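## Open day at Stillton: we finally got to see the arms

If you've been on our list for a while, you know I have been asking the Stillton lab to let us in for two years. In July they did, and I came home so full of it that my family asked me to please talk about something else at dinner. So you get it here instead!

The lab sits above the old Naseri print shop (take the back stairs, the elevator only goes to the second floor). Firouzeh Asadi met us at the top with name stickers and a very large pot of tea, and then split us into groups so everyone could get close to the benches. Mine went with Nilton Guzmán, who works on small-object handling and who plainly loves it. He started talking before we had all found a place to stand.

His bench is the simplest setup you can think of: a black arm, a white table with light gray walls, a bowl and some small colored balls. The job is picking things up and putting them where they belong. I had expected to be more impressed by the big stuff downstairs, but I could have stayed at this one all afternoon.

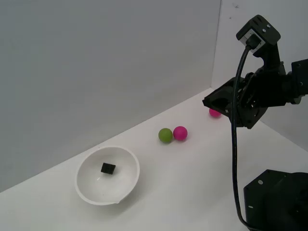
Nilton told us that the part people find easy is the part his group has spent the most time on. You and I reach for a ball without thinking. The arm has to work out where the ball is, come down at a good angle, close its jaws far enough to hold on, and do all of that without nudging the ball next door. Two balls that touch are much harder than one ball alone, he said, and a round thing rolls off the moment you get it slightly wrong. He showed us a notebook page of misses from the spring, with little drawings, and I wish I had asked for a copy.

Bijan Kermani from our own group asked the question I was too shy to ask, which was how it learns any of this. The short version: a person steers the arm through the task over and over, and the software learns from those runs. Nilton's group has 500 of them saved for the bowl task. Davoud Fallahi steered 80 of those himself, and he says he now reaches for his coffee cup in three separate moves.

I also liked how open they were about what doesn't work yet. Shiny things are a headache. So is anything soft. Omid Golestani, who writes most of the code, said he'd love to tell us the arm could clear a kitchen table, and that he will call me when it can. (I gave him my number.)

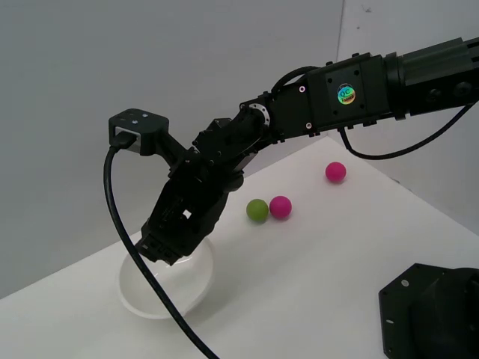

**Could one of these sort the parts bins in our workshop?**

Omid thinks a small version of the job is possible, with one kind of part and one bin to start. Mixed bins like ours, where the washers hide under everything, would take a lot more training runs and probably a different gripper.

After the benches there was a talk in the front room about Emerum, the lab's program for lending equipment to schools and clubs. Applications are short, a page and a half, and you don't need anyone with a robotics background. You do need a solid table and a room you can lock. Firouzeh has put us down as interested, so if you'd like to help write ours, reply to this email and tell me which evenings suit you.

Nodari, the café across the street, stayed open late for us and did the lentil soup again. Thank you to them, to Firouzeh and everyone at the lab, and to the 3 of you who drove people home.

Stillton wants to hold another open day before winter. Groups will be small again, so I'll send the sign-up link to this list first, as soon as Firouzeh passes it along.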